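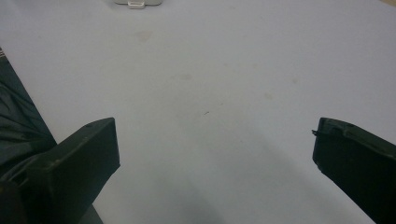
Pale grey-white tabletop

Tyres on a work van: all-seasons or swap twice a year?

Last updated Thu 8 August

Print this page | E-mail this page

Fionnuala Ó Briain

Hi all, hoping someone who runs a van for work can set me straight. I do flooring installs on my own, mostly in town but with a regular run out to Misotmont, where the last stretch is gravel and then a proper hill. I've got a mid-size van with the back permanently full of tools and adhesive, so it's never light. Up to now I've been on summer tires from spring and a set of winters on steel rims from late October (yes, I wrote tyres in the title, my mum's Irish and it comes out when I'm tired).

The winters are done. Tread's down to 4 mm on the fronts and the rears aren't much better, and the summers have maybe one season left if I'm kind to them. So my tire shop, Wesano, is trying to sell me on one set of all-weathers, the kind with the mountain and snowflake symbol on the side, and be done with the changeover. The fellow at the counter said half his fleet customers have gone that way and that I'd save on storage as well, because I currently pay them $89 a season to keep the off-set in their shed.

My worry is the hill at Misotmont in February with a full load. I can't be calling a customer at seven in the morning to say I'm sitting sideways at the bottom of their road. I also don't love the idea of wearing good snow rubber off on hot pavement all July. Has anyone made the switch on a loaded van and kept it for more than one winter? And do I have to care about the load rating, or is that the shop's problem? Thanks!

Bradley Mapplebeck

I switched, two winters ago, and I'm staying switched. I do appliance delivery, so I'm heavy in the morning and empty by supper, and empty is when a van really misbehaves in snow. The first winter I was nervous as a cat and left the house early every time there was a flurry. By the second I'd stopped thinking about it.

What I'd say is that they're a bit worse than real winters on ice and a fair bit better than whatever came on the van from the factory. Packed snow, fine. Slush, very good. Glare ice, go home and have a coffee. My own hill isn't as long as it sounds like yours is, mind you, and it gets plowed early because there's a school bus on it. If yours doesn't get plowed before you're up there then I honestly don't know, you may want to hang on to a proper winter set and put the money into that instead.

Load rating: yes, you have to care! Look at the sticker on the driver's door jamb and make sure whatever they quote you meets it or beats it, for front and rear. Most vans want a light truck or C-type tire, and I've had a shop quote me passenger tires in the right size because they were on sale. They weren't being crooked, the kid just typed the size in and read me the first line. I'd have been driving around with a stove and two fridges on them. Get the load index written on the quote and check it yourself in the parking lot before you sign anything.

Other thing is pressures. The door sticker usually gives a higher number for the rears when loaded. Mine were being set the same all the way round at every service and I was chewing the shoulders off the back ones. I bought a decent gauge and now I do it myself on Sunday nights when the van's been sitting.

Also rotate them. You lose the twice-a-year changeover, and with it goes the rotation you were getting without noticing, so put it in your calendar. I do mine with the oil change. My fronts wear a lot quicker than my rears (front-wheel drive, lots of tight turning in driveways) and if I'd left it I'd have been buying in pairs forever.

On cost, I haven't sat down with a pencil. Between the storage and the changeovers and the morning I used to lose waiting in their lounge with the bad TV, I'm pretty sure I'm ahead. You're self-employed too, so count that morning as money.

Kieran Wragg

Depends on the hill tbh. I've got Kjærgaard winters on mine and wouldn't go back, but I'm rear-wheel drive. What's yours, front or rear? Makes a massive difference.

Also 4 mm is finished for a winter tire in my books so don't let anyone tell you there's another season in them.

Liliana Mazza

I'll be the boring one and say call your insurer before you decide. Mine gives me a small discount for having winter tires on over the cold months, and when I asked whether the all-weather kind counted, the first person said no and the second one said yes as long as they have the snowflake symbol. I got the yes in an e-mail and it lives in the glovebox.

For what it's worth, I run a dog grooming van, which has a full water tank and weighs a ton, and I kept two sets. I'm out on rural roads nearly every day though. If I only had the one bad road now and then, I'd probably do all-weathers and ask that customer for a later start on the ugly mornings. People are usually pretty nice about it when they can see the same snow out their own window.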